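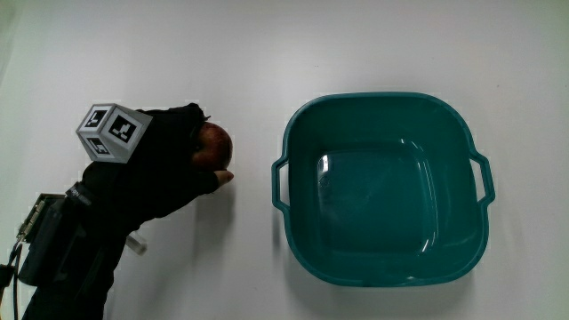
A gloved hand on a dark red apple, with the teal basin to the right.

Gallery: Sorting Fruit at the Long Table

The Skeltstead Household Skills Program held its January session on handling and putting away fruit. The session was held at the Ukberg office, where the program has the use of a white worktable beside the main partition. It forms part of the unit on everyday kitchen tasks, which also covers unpacking groceries, setting a table and clearing a counter.

The task is a simple one. Fruit is placed on the table beside a basin, and each piece is picked up and set down inside. Participants are asked to work at their own pace and to keep a light grip, as apples and bananas bruise easily. The same task is repeated with the basin in different positions.

Groceries for the unit were supplied by Fonseca, a greengrocer in Steruria that has supported the program for 3 years. Items that are not in use stay at the side of the table until they are called for. On the left are a banana, a blue-and-white carton, a clear container of fruit and a paper cup with a green band.
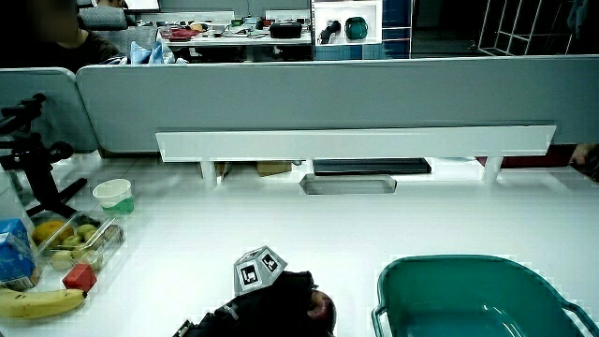
The program asks that the center of the table be kept clear during each exercise. Cardboard boxes and trays belong under the shelf at the back, and bags and coats should be left in the hallway. Tables are wiped down before the fruit is brought out and again at the close of the session. Fruit that remains in good condition is offered to staff in the Ukberg kitchen.

The household skills collection now holds 900 photographs, of which 672 have been captioned and may be viewed on request at the program office. Captions record the task and the main items on the table. The names of participants are not published.

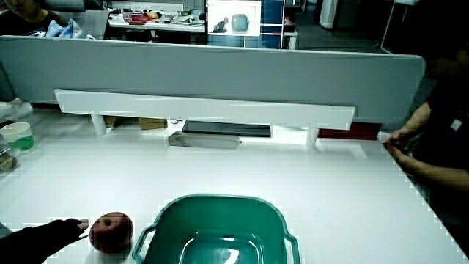 Sanaa Ezzat
Gallery Editor, Skeltstead Household Skills Program

An apple rests just to the left of the basket, with a hand reaching toward it from the bottom-left corner. A second person stands at the right, hands on the table edge.

The next set of photographs will cover the putting away of cups and dishes. Requests to reproduce pictures from this gallery should be made in writing to Jaime Pinheiro, Records Officer, and should state the title of the gallery and the intended use. Please allow 2 weeks for a reply. Prints are available to partner organizations at no charge.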